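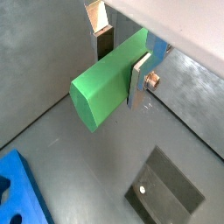
2018年5月11日(金) 型はめセット点検 Perkenier 2階
台帳番号113(Brarudano 型はめ、青いフォームの台つき)
前回は1月。前回の紙が見つからないので項目は覚えてる範囲で書いた。抜けてたら足してください

記号:○=よし △=使えるけど次回また見る ×=外す ―=今日見てない

## 1. ブロック本体

- [x] 緑の直方体、角 ○
 指の腹で四隅ぜんぶ。角は丸く落としてあるやつなので、ひっかかりがあったらそれは後からできた傷。今回なし
- [x] 緑の直方体、長い面の反り ○
 机に置いて端を押す。カタつきなし。
- [x] 緑の六角柱、側面 △
 一面だけ細い筋。爪がかかるほどではない。面を変えて入れても穴には入る
- [x] 緑の六角柱、上下の面 ○
- [x] 濃いグレーのアーチ型、くぼみの内側 ○
 ほこりがたまりやすい。綿棒で取った。くぼみの縁は薄くないので欠けの心配はあまりなし
- [x] アーチ型、両肩の先 △
 片方だけ少し丸くなってる気がする。写真の控えがないから比べられない。次回から控えを残す
- [ ] その他の形 ―
 時間切れ。来週つづき

コメント:
ぬれ拭きのあとすぐ箱に戻さない。前回、底に水がたまってて箱の紙がふやけてた。タオルの上に立てて乾かす。六角柱は転がりにくいけど直方体は長い面を下に。

においは全部問題なし。べたつきもなし。シールの残りがひとつあったのでぬるま湯で落とした。シンナー系は使わないこと(前にも書いたけど)

## 2. 青いフォームの台

- [x] 表面のめくれ ○
- [x] 六角の穴のふち △
 角のところが少しつぶれてる。入れるときに斜めに押しこむとそこだけ当たる。ちぎれてはいない
- [x] アーチの穴のふち ○
 曲がってる側がいちばん弱いと思ってたけど平気だった
- [x] 裏面のすべり ×
 すべる。すべり止めシートを下に敷くまで机の端では使わない
- [x] ちぎれた破片の有無 ○
 穴の中まで指を入れて確認。逆さにして軽くたたく。粉みたいなのが少し出たが色が違うのでたぶん消しゴム
- [ ] 角の反り ―
 いま重しをのせて様子見ちゅう

コメント:
フォームはアルコールで拭かない。うすめた中性洗剤、固くしぼる、から拭き。日なたの窓台に立てかけてあるのを見つけたので棚に戻しました。やめてください、色が抜けるし反る。

破片が出たらその日のうちに使用中止。小さいのが口に入るのがいちばんこわい。見つけた人が箱に赤い札、札は引き出しの右。

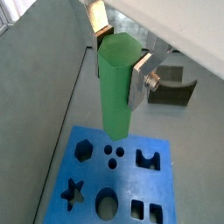
六角の穴は押しこまなくても向きが合えば入るはずなので、力がいるようになった時点で×にしてほしい、とVumhamから返信がありました。向こうの教室では△のまま使いつづけて、ふちが裂けてから気づいたそうです。あと、台のほうばかり疑うけどブロック側に汚れが固まって太ってることもあるから、先にブロックを洗ってからもう一回試して、とのこと。

→ 了解、洗ってから再度やった。六角柱、少しマシになった。△のまま、ただし月末にもう一回見る。力がいるようならそこで×

## 3. はめあい

- [x] 六角柱 △(上のとおり)
 まっすぐ下ろす。置く向きを変えて全部の面で試す
- [x] 直方体 ○
- [x] アーチ型 ○
 裏返しだと入らない、それで正常。無理に入れた跡はなし
- [x] 抜くとき ○
 台を片手で押さえて抜けるか。台ごと持ち上がるのはきつすぎ
- [ ] ほかの穴 ―

コメント:
指をはさむほどのすきまは今のところなし。穴が広がってきたらすきまも見る事。ゆるくなるのは安全面では問題少ないけど、遊びとしては、どこにでも入るようになるのでつまらない。

## 4. 机とまわり

- [x] 机の高さ 70cm ○
 小さい子の回は低いほうの机に移す。70のままだと落としたとき足に当たる
- [x] 机のぐらつき ○
 脚のねじ、窓側だけゆるかったので締めた
- [x] 床に落ちてるブロック ○
 終わりに必ず机の下をのぞく。踏むと痛いし転ぶ
- [x] 照明 ○
- [x] 通路 △
 箱が出っぱってる。棚の下段を空けて入れる予定、まだやってない

## 5. しまい方

- [x] 箱のふた ○
- [x] 箱の底 △ ふやけた跡、テープで補強ずみ
- [x] 札とラベル ×
 113の「3」が消えかけ。書き直す。油性ペンがない
- [x] 説明書 ○ コピーのほう。原本はKapoorの棚のファイル

コメント:
台を下、ブロックは布袋に入れて上。逆にするとフォームに形がつく。重いものを上にのせないで。すべてのブロックを入れてからふたを締める(半開きだと袋がはみ出て棚で引っかかる)

## 6. 買うもの・費用

- すべり止めシート 1,088円 → 注文ずみ、来週着
- 交換用の台 2,418円 → 保留。六角の穴が×になったら頼む
- 油性ペン 事務の引き出しにあればそれで

送料は別だったはず。Brarudanoのほうは台だけでも売ってくれるけど、色が同じかは問い合わせないとわからない。青じゃなくても使うぶんには困らないです

## 判定

条件つきで使用可。
・すべり止めが来るまで机の真ん中で使う
・六角の穴は月末に再点検
・未点検のブロックと穴は、見おわるまで袋を分けて出さない

残り、来週の午前中にやります。重しは動かさないでくださいね、まだ途中なので。

追記:綿棒なくなりました。補充たのみます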